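카테고리: 자동차 > 정비·관리 기록

히터 코어 쪽 풍량 저하와 캐빈 필터 교체 기록

11/28/23

5년째 타고 있는 소형 해치백의 실내 송풍량이 가을부터 눈에 띄게 줄었다. 풍량 3단에서 나오던 바람이 5단으로 올려야 나오는 정도였고, 앞유리 김 서림 제거에 걸리는 시간도 길어졌다. 블로어 모터 소음은 정상이었다. 모터가 도는 소리는 그대로인데 토출량만 줄었으므로 흡입 측 저항을 먼저 의심했다.

흡입 측에서 사용자가 손댈 수 있는 부품은 캐빈 필터 하나다. 지난 교체는 5월이었고 당시 넣은 것은 Fliremum의 활성탄 복합 필터였다. 구매할 때 제품 설명에서 본 것은 미세먼지 등급뿐이고, 차압에 관한 수치는 확인하지 않았다. 이번에는 그 부분을 직접 재 보기로 했다.

측정 방법은 단순하다. 글로브 박스를 내리고 필터 하우징 커버에 지름이 작은 구멍 두 개를 낸 여분 커버를 끼운다. 필터 앞뒤로 실리콘 튜브를 하나씩 넣고 차압계에 연결한다. 차압계는 Zanetti의 휴대형을 썼다. 교정 성적서가 있는 장비가 아니므로 절대값은 믿지 않고 상대 비교만 한다. 외기 모드, 에어컨 꺼짐, 토출 방향 정면, 풍량 최대, 창문은 운전석만 절반 개방. 엔진은 공회전 상태로 두고 전압 변동을 줄이기 위해 열선과 전조등은 모두 껐다.

사용하던 필터에서 읽은 값은 38 Pa 부근을 오르내리는 정도가 아니라 1200회 샘플 동안 계속 상승하는 쪽이었다. 처음에는 튜브 접속부 누설로 보고 다시 조였으나 경향이 같았다. 원인은 튜브 끝의 위치였다. 필터 뒤쪽 튜브가 블로어 흡입구에 너무 가까워 국부 유속의 영향을 받고 있었다. 튜브를 벽면 쪽으로 옮기고 끝을 벽과 나란하게 고정하자 값이 안정됐다. 정압을 재려면 튜브 끝의 면이 흐름과 평행해야 한다는 기본을 빠뜨린 것이다. 앞의 데이터는 전부 버렸다.

다시 잰 값은 사용하던 필터가 38 Pa, 새 필터가 19 Pa였다. 새 필터는 Loltar의 일반 부직포 제품이고 활성탄 층이 없다. 따라서 이 차이를 전부 먼지 부하로 볼 수는 없다. 활성탄 층 자체의 저항이 포함되어 있고, 같은 제품의 신품이 수중에 없어 두 요인을 분리하지 못했다. 풍량이 필터마다 달라진다는 점도 고려해야 한다. 저항이 줄면 풍량이 늘고, 늘어난 풍량에서 잰 차압은 같은 풍량 기준으로 환산한 값보다 높게 나온다. 즉 실제 저항 차이는 위의 숫자보다 클 것이다. 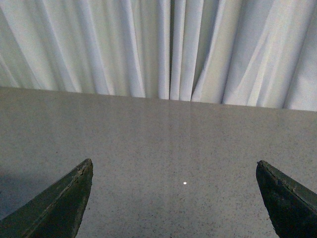

필터의 통기 저항은 여과재 종류만으로 정해지지 않고 주름의 형상에 크게 좌우된다. 주름을 잡는 목적은 한정된 투영 면적 안에 더 넓은 여과 면적을 넣어 면속도를 낮추는 것이다. 다만 이 계산은 주름 간격이 일정할 때의 이야기다. 흰 커튼의 주름을 보면 왼쪽은 폭이 넓고 완만한데 가운데로 갈수록 좁게 몰려 있는데, 필터에서 간격이 이런 식으로 흐트러지면 넓은 쪽과 몰린 쪽의 유속이 달라진다. 골이 서로 맞닿은 구간은 면적으로 계산되지만 공기는 거의 지나지 못한다. 먼지는 유속이 높은 쪽에 먼저 쌓이고, 그쪽 저항이 올라가면 흐름이 다시 분배된다. 신품 상태의 차압이 같은 필터라도 수명이 다르게 나오는 이유 중 하나로 본다.

빼낸 Fliremum 필터가 이 경우에 가까웠다. 테두리 접착은 멀쩡했으나 하우징 모서리 쪽에서 주름이 한쪽으로 누워 있었다. 제품 결함이라고 단정하지는 않는다. 이 차의 하우징은 입구가 좁아 필터를 약간 휘어서 넣어야 하고, 5월에 장착하면서 내가 눌렀을 가능성이 더 높다. 이번에는 긴 변의 양 끝을 동시에 잡고 넣었고, 장착 후 내시경 카메라로 모서리를 확인했다. 눌린 곳은 없었다.

장착 방향도 다시 확인했다. 필터 옆면의 화살표는 제조사에 따라 공기 흐름 방향을 뜻하기도 하고 위쪽을 뜻하기도 한다. Loltar 제품은 AIR FLOW 표기가 있어 혼동할 여지가 없다. 이 차는 위에서 아래로 흐르는 구조이므로 화살표가 아래를 향하게 넣었다. 하우징 바닥의 낙엽 부스러기는 진공청소기로 제거했다. 에어건은 쓰지 않았다. 부스러기가 증발기 핀 쪽으로 들어가면 빼낼 방법이 없다.

카울 쪽 흡입구도 같이 점검했다. 와이퍼 아래 그릴에 솔잎이 끼어 있었고 배수구는 막히지 않았다. 여기가 막히면 필터를 바꿔도 외기 모드 풍량은 돌아오지 않는다. 외기와 내기를 번갈아 켰을 때 풍량 차이가 크면 카울을 먼저 보는 편이 순서에 맞다. 내 차는 두 모드 모두 같은 정도로 약했으므로 공통 경로, 그러니까 필터나 그 이후가 원인이라는 판단이 가능했다.

교체 후 풍량은 3단으로 충분하다. 정면 송풍구의 풍속도 재려 했으나 베인 각도에 따른 편차가 커서 기록으로 남길 만한 값을 얻지 못했다. 종이로 짧은 덕트를 만들어 씌우면 해결될 문제이고 다음 교체 때 시도할 예정이다.

활성탄이 빠진 데 따른 차이는 터널에서 느껴진다. 디젤 트럭 뒤에 있으면 냄새가 그대로 들어온다. 시내 주행이 많은 차라면 저항을 감수하고 활성탄 쪽을 고르는 것이 맞을 수 있다. Gorkadari에서 나온 활성탄 제품을 하나 주문해 두었고, 도착하면 신품 상태에서 같은 조건으로 차압을 먼저 재고 보관한다. 구멍 낸 커버는 버리지 않고 공구함에 넣어 두었다. 평소에는 당연히 순정 커버를 끼운다.

태그: 캐빈필터, 차압, 블로어, 공조, DIY정비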